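Budgeting for a mobile picking robot

Budgeting for a mobile picking robot is the process by which a shop, packhouse or small warehouse estimates the full cost of a robot that moves goods between crates, shelves and carts. It usually covers the arms, the hands, the base, the furniture the robot works with, and the yearly cost of keeping all of it in order.

Main cost groups

The arm is normally the largest single item, and suppliers such as Kerken quote it together with the controller. Hands are quoted separately. A simple two-finger gripper is the cheapest choice, while a hand with several jointed fingers costs more at purchase and also later, when worn parts must be replaced. In the Odberg price list one set of finger pads is 20 dollars and a complete replacement hand is 3000 dollars. For this reason many buyers put the hand on its own line in the budget.

Carts and crates are often forgotten in the first plan. The Trukar cart, which is sold with a mounting plate, costs 2000 dollars without crates. Crates of one single size make the work of programming shorter, and mixed crates make it longer.

Cables are a small expense but a frequent one. A cable on the outside of the arm is easy to change – it is also easier to catch on a shelf or a cart.

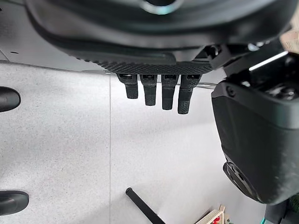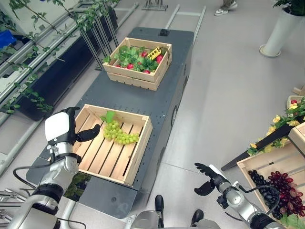 Black robotic fingers over a light gray floor.

Should a buyer order a spare hand together with the robot?
It depends on how long the work can stop. If the supplier repairs a hand within five working days and people can do the picking in this time, a set of spare pads is enough. A site with daily deliveries should order the spare hand at the start.

Planning the floor

The floor plan is made before the order is signed. It must show the path of the cart, the reach of both arms and the places where people walk. Renji Maruyama, in his planning guide for the Dinu packhouse, recommends marking these areas with tape and pushing an empty cart through them for one full shift. Changes at this stage cost almost nothing. After the delivery, a moved charging point or rack must be paid for as extra work.

Yearly costs

Service contracts are paid per year and are rarely part of the first quote. Training of new operators belongs here as well, and so do software licenses when the supplier sells them separately from the controller.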